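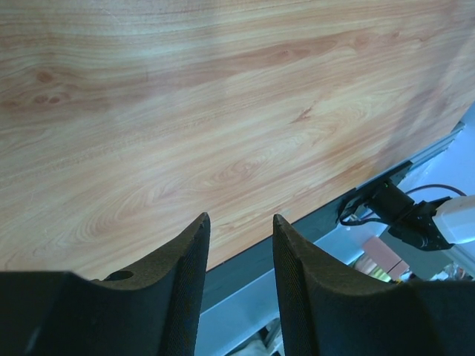 Extract from the Record of the Second Comparison

1. The Institute at Velley received two pairs of fingers for trial, one from Bestby and one from Pladel. Both were to be fitted in turn to the same arm and driven by the same Munteanu controller. The Institute undertook to express no preference until the trial was complete.

2. The Bestby fingers made 1052 attempts and failed in 56 of them. The failures were entered by hour, by object and by angle of approach. No pattern was found, and the pair was returned to its case on Thursday evening.

3. The Pladel fingers were fitted the following morning. At attempt 195 the arm lowered itself to the table, closed upon nothing, and rose again. The controller recorded a successful grasp. The attempt was struck out and repeated, with the same result.

4. The object on that occasion should have been a steel washer. It was found in the tray, where it had been left. The force reading nevertheless showed a steady resistance between the fingers, such as might be given by a ripe plum. The reading fell to zero when the fingers opened.

5. The arm was switched off for the night and the room was locked. The log for that period contains 284 further entries, each in the proper form and each marked as a success. The clock of the controller agreed with the clock in the corridor. The meter on the supply showed that no current had been drawn.

6. Bestby, on being informed, asked that its own pair be tried again under the same conditions. This was agreed. The Bestby fingers closed upon nothing and recorded nothing, as they were designed to do. Bestby regarded the result as a vindication. Pladel replied, in a letter of one paragraph, that its product had always been the more sensitive of the two.

7. The Institute considered whether the 284 entries should be counted. The rules of comparison require that a grasp be made, held and released. They do not require that the object be seen – a clause once thought unnecessary and removed to save space. On a strict reading the entries were valid, and they were admitted.

8. A small addition to the procedure was made on the same day. At the close of work the tray is now placed beneath the fingers and the lamp is left burning. In the morning the tray is weighed before it is moved.

9. The weights are kept in a separate book. They have increased on each occasion, and the book may be consulted on written request.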